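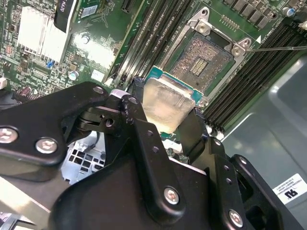 A processor held above an open socket on a server motherboard.

Print this article | E-mail this article

The Longest Polka in Vuston County

Thursday, August 16, 2018

The rules, as taped to the door of the Rendham Grange, were simple. The band would play until the money ran out. Every five dollars in the milk can bought another minute of polka. Every ten dollars bought a minute of silence, and it was a warm night, and the silence sold well.

The cause was the town of Marti, nine miles up the county road, where an ice storm in January brought down the roof of the public library and most of a maple tree along with it. Insurance covered the roof. It did not cover the books underneath, which spent the better part of a week under slush and came out looking like cauliflower. Marti has been lending from a school bus ever since. The bus has no heat, one working window and a large-print Western section that people speak of with real affection.

Rendham and Marti have not always been on giving terms. There is the matter of the 1974 softball final. There is the bridge, which each town believes the other should paint. So when word got around that Rendham was throwing a benefit, a fair number of Marti people drove down mainly to see what the catch was.

The catch was Wendelin Eder. Eder is 71 and has led a polka band called Drondura since before most of the dancers were born. The name came off a crate of roof tar. He had offered the band's services for free, on the one condition that no one ask him to play anything else.

"They wanted a variety show," Eder said during a paid silence, fanning himself with a hymnal. "I said you can have variety. We have fast ones and slow ones."

Drondura started at six. The first hour went to the fast ones. By seven-thirty the tuba player had taken off his shoes, and a man from Marti had bought four straight minutes of quiet and used them to eat a plate of ribs, alone, at the center of the dance floor, to applause. His sister-in-law then put down 50 dollars for polka and stood beside him until he finished.

There was also food, in the quantities you would expect from people who heard that the other town was coming. The pie table opened with 142 pies. A lemon meringue went for more than my first car, after two brothers who farm across the road from each other got into it and neither would look up. The winner left it on the seat of his truck with the windows closed. I am told it was still pretty good.

The silent auction was less silent than advertised. Bidding on a cord of split oak had to be stopped twice so people could hear the numbers. A weekend at a lake cabin drew roughly 7 bids, depending on how you read one person's handwriting. Somebody donated a box of water-damaged encyclopedias, as a joke or possibly not, and Marti bought them back for a dollar.

At ten-fifteen the can was emptied onto a card table and the band kept going on credit. The total came to $3,531, plus a Canadian quarter and a button. The librarian, who had danced with everyone and was holding an ice pack to her knee, said it would cover the children's shelves and a start on the mysteries. The Westerns, she said, were fine where they were.

Marti has promised to return the favor if anything of Rendham's ever falls down. A few people were seen looking at the bridge.

Eder packed up last. He said he would do it again next summer if asked, and that he has been working on a new one. It is a medium.

Books in good condition may be dropped off at the Rendham Grange on Saturday mornings. No more encyclopedias, please.

Print this article | E-mail this article

Contact us | Copyright 2018, all rights reserved | Back to top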